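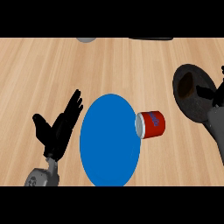 Sang Lưu says I should stop reading about sleep and go to bed. Sang said it on the phone last night when I was complaining again, and then said the powder had worked in 2 days flat and I was being stubborn. The powder is from Vasent. It costs more than my shoes did, and the tub says it "supports natural rest pathways," a phrase I have now read so often that I no longer know what any of the four words means.

May 27, 2018. Slept badly. Awake at one, awake at three, up for good before five. Wrote most of this at the kitchen counter with the radio turned low.

I want to get down what I think before I get talked out of it. Everybody I know has a cure. Hằng swears by magnesium, Bình by a heavy blanket, my sister by not having opinions after dinner. They can't all be right, and I suspect that most of them slept better because they were going to anyway. You try something on your worst week. The next week is less bad. You thank the blanket.

I looked up the study that Vasent talks about on its website. I say looked up, but the site only has a bar chart with no numbers on the side, and a line about "over 40 adults." Over 40 could be 41. It doesn't say what the adults took, or whether another bunch of adults took something else, or who asked them how they slept. I wrote to the customer service address three weeks ago asking for the paper. I got a coupon.

Then there is the app, which Weidong put on my phone and which gave me a score of 3 out of 10 on a night when I felt fine. I walked around all that morning feeling terrible. The next night I lay there for ages worrying about my score, dozed off toward dawn, and got a 7. It hears the phone not moving and decides I'm asleep. I have spent a good part of my adult life lying perfectly still and furious. Deleted it on Thursday or thereabouts, can't remember. Weidong thinks I was using it wrong.

Things I did do this month, so that I can't claim later that I tried everything:

No coffee after lunch. Kept this up except for the day of the dentist.
Window open. Street sweeper at four-thirty.
Same bedtime every night. Lasted five nights, then the Hurkley dinner.
A chapter of something dull. I picked a history of canals and got interested in it, so that was a waste.
Warm milk. Don't like milk.

The coffee rule is the only one I half believe in. I can feel the difference in my hands by evening. But I also read somewhere that people are terrible at noticing this sort of thing, and I am people. 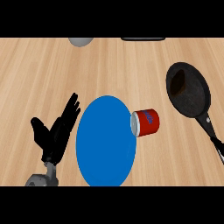 You're treating it like a court case, Hằng wrote back this afternoon, when I sent her most of the above. She says the magnesium costs next to nothing and that I don't need to believe in it, I only need to swallow it. I answered that this is what they say about a lot of things. She sent a yawning face. I suppose I had that coming.

She does have a point about the cost, though. The Vasent tub is one matter, but a bottle of plain magnesium from the drugstore on Lallach Street is a few dollars, and if it does nothing I've lost a few dollars. What bothers me is that I'd never find out. If I sleep well I'll give the pill the credit, and if I don't, Hằng will say I need to take it longer. Bình's blanket works the same way: two weeks to get used to it, then another two to "really feel it." By then it's June and too hot for a blanket.

My doctor, whom I saw for my knee, said at the end that lots of people my age wake in the night and that lying there getting angry about it is the worst part. She didn't sell me anything. I noticed I trusted her more for that, and then I wondered if that was a good reason to trust somebody.

Walked to the river and back after supper. Ducks. The bakery has raised its prices again. Mrs. Vương's tomatoes are already in the ground, too early if you ask me, and she didn't.

I've decided to write down one line each morning until the end of June, before I talk to anyone: slept, didn't sleep, so-so. No score. No powder, no magnesium yet either, just the line. If it's no better by then, I'll buy Hằng's pills and keep writing the line, and at least I'll have something to compare with.

It's ten past ten. Canals book is in the hall where I can't reach it. Going up.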